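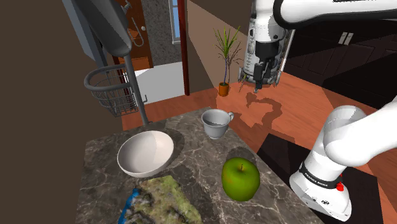
Dos semanas con el mando Tuder para teleoperar brazos y ya tengo opinión. Lo uso en simulación, con el Franka, grabando demos de cocina: la manzana verde al bol blanco, la taza gris por el asa, cosas así, sobre una encimera de mármol oscuro. Calibrar, 5 minutos. Bien. El gatillo de la pinza muy fino, se nota cuando vas a por el asa.

Lo malo: la muñeca. Giras rápido y el brazo va con retraso, a mi me fastidió media tarde de demos. Y el cable, corto, cortísimo.

Grabé 200 demos, tiré bastantes, casi todas del primer dia. Con el Grakbridge que tenía antes tiraba mas, y encima acababa con el hombro hecho polvo.

Soporte: escribí un domingo, me contestó Rania Majali esa misma noche. Un 10.

¿Lo compraría otra vez? Sí, pero con alargador. Le quito una estrella por lo de la muñeca. 4 de 5.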